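2023-01-07
Skenwood room, table and floor

Came in to get the long table ready for the Firnora sorting work. It had been under boxes since we moved out of Sutport.

1. Boxes. Moved 6 to the shelf by the door. Two are Socorro's and still need labels. The one marked 73 goes back to Visitación.

2. Tabletop. Wiped along the grain with a damp cloth, then a dry one. Tape residue came off with a plastic scraper and a little dish soap. Let it stand 5 minutes before scraping, less than that and it smears. The faint dark scuffs near the middle I left alone. Don't use the green pad on them, it dulls the finish.
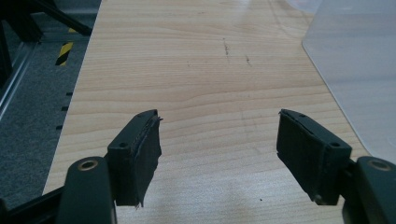
3. Floor. Vacuumed the gray carpet on the rail side. Bag was nearly full, changed it. Spare bags are in the Sopacua crate, bottom layer.

4. Still to do
- felt feet for the table, one corner rocks
- ask Visitación if the window blind can come down before April
- trays: Socorro wants the shallow ones, I would keep the deep ones for the small parts
- return the scraper to the next room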